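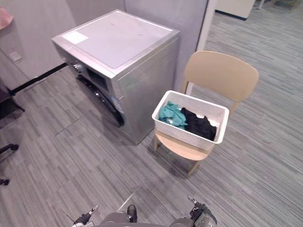

Laundry Notes from Your Neighbor in the Back Building
February 17, 2019

Hello again, everybody! I promised last time I'd write up what I learned about getting stains out, and then the holidays ate my whole life, so thank you to those of you who kept asking (Yolanda Figueroa, I mean you, twice in the parking lot).

Let's start with the one I get asked about most, which is tomato sauce. My grandmother scraped it off with a butter knife, held the cloth upside down under the cold tap, and pushed the water through from the back so the stain went out the way it came in. I still do exactly that. Then a little dish soap, rubbed in with my thumb, and I leave it for 10 minutes while I do something else. Hot water first is how I lost a very nice yellow tablecloth, and I'm still a bit sore about it.

Grease is a different animal. For years I sprinkled baby powder on it, which was okay, but cornstarch works just as well for me and it's already in the kitchen. Leave it overnight if you can stand to. In the morning brush it off, then dish soap again, then wash. Check before you dry! The dryer bakes a grease spot in, and after that you own a gardening shirt.

Bonifacio Lozano wrote in to ask about the gray look his white towels get. I had the same trouble and it was mostly me using too much detergent. I cut mine down to half of what I used to pour, and I put a cup of plain white vinegar in the rinse (never anywhere near bleach, please, those two together make a nasty gas). It took some 5 washes before I could see a difference, so don't give up after the first one. I've quit fabric softener on towels too. They feel rougher for a week and then they dry you a whole lot better.

Wool sweaters I do by hand in the bathroom sink, cool water, a squirt of baby shampoo, no wringing. Roll it in a towel and lean on it. My son's old green one has been through this every winter since high school and it still fits somebody, just not him.

Ink I have no answer for. I've tried hairspray, milk and rubbing alcohol, and the alcohol came closest, on cotton anyway. If you've got a trick, drop a note in my mailbox and I'll put it in the next one, along with the grass stain business, which I'm saving for July when we'll all need it.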